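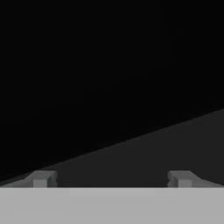
Good news from our corner of the building – the Skisel results are in, and I'm really pleased with them! For anyone who hasn't been following along, Skisel is our way of training a robot arm to do kitchen jobs entirely in simulation, and the question since January has been whether it can spot its own bad attempts and throw them away before learning from them.

We gave it 297 practice runs in the Jeller kitchen set and it kept 278 of them. I then sat down with a large pot of tea and watched the lot (my eyes may never forgive me), and I disagreed with it on just 2. Both were runs where the arm got to the right spot but took such a roundabout route that I'd have binned them.

The trick, if you can call it that, is that Skisel scores each run twice, once from the wrist view and once from a camera standing back in the room. If the two scores don't agree, the run goes.

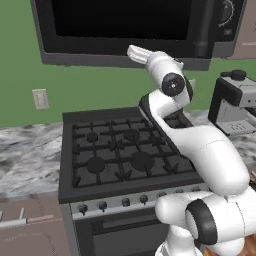

Kitchens are a good test for this sort of thing, as there's so much for an arm to bump into. A hob with a microwave hanging over it doesn't leave much headroom, and the elbow tends to wander off while the gripper is behaving itself. The wrist view alone misses that completely. Our older method, Dobson, only ever used the wrist view, so it let a fair few of those through.

Next up is Plorkine, a bigger set of rooms with more clutter, and I'm told the drawers are horrible. The write-up and the scoring code should be out once we've tidied up the comments – mine are the rude ones, sorry.

Contact us | Copyright Skisel project, all rights reserved | Back to top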